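4.2 Changes in the daily work at the sorting tables

Before the cells were installed, the returns room of Flelumeck was run by hand. Workers took each soft toy from a bin, looked at it from both sides and put it on a shelf by type. In October the company started to use two-arm cells from Bundomero for part of this task. During our study the cells handled 3,718 toys.

The workers we interviewed did not speak first about speed. They spoke about their hands and their attention. Picking is lighter now, but a person has to watch 2 cells at the same time and decide when to step in. Soft toys bend and fold, so the arms may hold one in a way that a person would not choose (Fig. 3). Several workers said that waiting made them more tired than lifting did – they felt responsible for a movement which they did not make.

The work also became less social. At the old tables, people stood face to face and talked. At the cells they stand apart, and new workers told us they learn mostly from the screen. The team leader at the Feris site answered this by changing places every 240 minutes, and the Tazi site later did the same. We return to this point in Section 5. 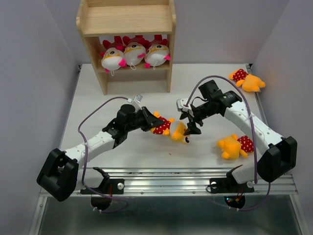
Fig. 3. Two-arm cell with an orange plush toy between the grippers; three white-and-pink toys are on the shelf.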